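Visit Report: Content and Customer Communications at Kernmont

In March, a delegation from the Gronia regional business network visited the headquarters of Kernmont, a mail-order supplier of household and storage goods. The purpose of the visit was to learn how a mid-sized company plans, writes and measures its email newsletters and product pages with a small in-house team. The visit was arranged by Birgit Brinkmann, who coordinates the network's marketing group, and was open to all member firms. A total of 11 members attended.

Arrival and introduction

Participants were received at 9:30 a.m. by Jannik Engelhardt, head of customer communications. He outlined the structure of the department, which consists of four people: two writers, one designer and one analyst. Translation and print work are handled by Hamann, an outside agency that has worked with the company for several years.

Mr. Engelhardt explained that the department had previously sent one newsletter to the entire customer list every Thursday. The list had grown without any review, and many addresses had not opened a message in more than a year. The company decided to remove these contacts after a final notice and to divide the remaining list by purchase history. Management had concerns about the smaller list at first, as its size had long been quoted in internal reports. The department now reports orders and replies, and list size appears only in an appendix.

Newsletter planning

The first session covered the editorial calendar. Each issue is planned six weeks ahead and has one main topic, one product group and one item of practical advice. Subject lines are limited to 50 characters. Two versions are sent to a small share of the list in the morning, and the version with the better response goes to everyone else in the afternoon.

Several participants asked about discounts. Kernmont includes a price offer in every third issue at most. According to Mr. Engelhardt, customers who had received offers every week began to postpone their orders until the next one arrived. The change was discussed with the sales department over a full quarter before it was approved, and a short exception remains in place for the end-of-season sale.

Product pages

The second session took place in the workroom used by the writers and the designer. The team described how texts for the online store are prepared. A writer has the article on the table while drafting, and no description is written from a supplier's data sheet alone. Dimensions are measured again in-house. The finished text is then read by a member of the customer service team, who compares it with the questions most often received by telephone.

The group was shown the page for a white wire basket in its old and new versions. The old text had consisted mainly of general praise. The revised text gives the inside measurements first, followed by care instructions and a note on suitable shelf depths. Returns are reviewed twice a year, and the comments customers enter on the return form are passed to the writers without editing.

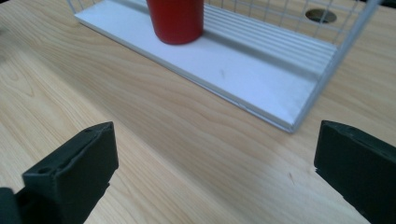 Measurement and reporting

After lunch, the analyst presented the monthly report. It is prepared in Flilside, the reporting software the company uses for both email and store data, and it is kept to two pages. The report covers orders per issue, replies, cancellations and the most visited advice articles. Open rates are recorded but are no longer used to set targets.

A customer survey carried out last fall was also discussed. Of those who answered, 88 percent said that the number of messages they received was acceptable. Mr. Engelhardt pointed out that former subscribers had not been asked, and that the figure should be read with this in mind. A separate survey of former subscribers is planned.

Questions from participants

The closing discussion was devoted mainly to staffing. Members from smaller firms doubted that a six-week calendar could be kept by one person with other duties. Mr. Engelhardt recommended a monthly newsletter in such cases, with the advice articles written in advance during quieter periods. There were also questions about consent records for older addresses - a matter on which Kernmont sought legal advice before reviewing its list.

The network thanks Kernmont for its hospitality and for the open discussion. Members who would like a copy of the blank editorial calendar may request it from Ms. Brinkmann through the network office. The slides from the afternoon session contain internal sales data and will not be distributed.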